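Home | Modules | Timetable | Reading | Contact

Print this page | E-mail this page

Stock Control for Small Shops: Handout 4
Counting, reordering and knowing when to stop

Hello again. I promised last week I'd write up the bit we rushed through, so these notes cover how often to count your stock, how to set a reorder point, and what to do when the numbers on the sheet and the things on the shelf don't agree (they won't, and I've stopped being upset about it).

1. Counting

Most of you said you count everything once a year, usually in March, usually in a bad mood. I did the same when I had the shop in Ashby. We'd close on a Sunday, get the crisps in and work through 1,404 product lines until we couldn't see straight. By teatime I was reading the same barcode twice and writing down whatever felt right.

I'd much sooner you counted a little and often. Split the shop into sections and do one before you open up. Start with the things that sell fastest and the things that go missing, and those two lists overlap more than you'd like! Slow stuff at the back can wait its turn.

Please write down the count before you look at the system figure. If you look first, you'll find exactly what you expected to find. I still catch myself doing it.

2. The reorder point

You need two figures here: how many you sell in a day, and how many days the supplier takes to get more to you. Multiply them and you've got what you'll sell while you wait. Add a bit on top for bad weeks, and that total is your reorder point. When stock drops to it, you order.

Let's do the lamp oil from class. We sell three bottles a day and Drornside take seven days to deliver, so we'll get through 21 while we wait. I like a cushion of 39 on that line, as the run-up to Christmas is mad and I've been caught before. That gives us a reorder point of 60.

A few of you thought 39 was silly, and for a shop with a tiny stockroom it probably is. A cushion is money sitting on a shelf. Pick your own and see how the answer changes, but be ready to tell me why you picked it.

3. Case sizes

Now the annoying part. Drornside sell lamp oil in cases of 72 and won't split them, so we order a full case whether we fancy it or not. Work out how many days one case lasts you (24, at three a day) and ask yourself if you've got the room. If not, ring round. Trasley will do half cases but they charge more per bottle, and I've gone back and forth on that one for years.

4. Handling and labels

Every time somebody picks a thing up and puts it down elsewhere, there's a chance the record goes wrong. Most of us manage with a label gun and a biro. 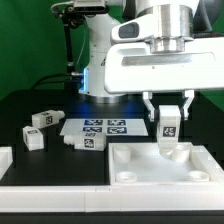 A robot arm and white trays. 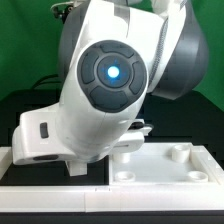
Whichever way you do it, give each shelf spot a name and stick to it. Mine were just letters for the bay and a number for the shelf, and Saturday staff picked it up in no time. If something moves, change the record the same day, before you've had your tea.

For next time, bring a count of ten lines from your own shop, with the system figure beside each and a guess at any gap. Read the Sarnska case study too (the first half will do, the second half is mostly about tax). I'll bring the spare calculators.

Contact the module office | Copyright Small Shops Course | Back to top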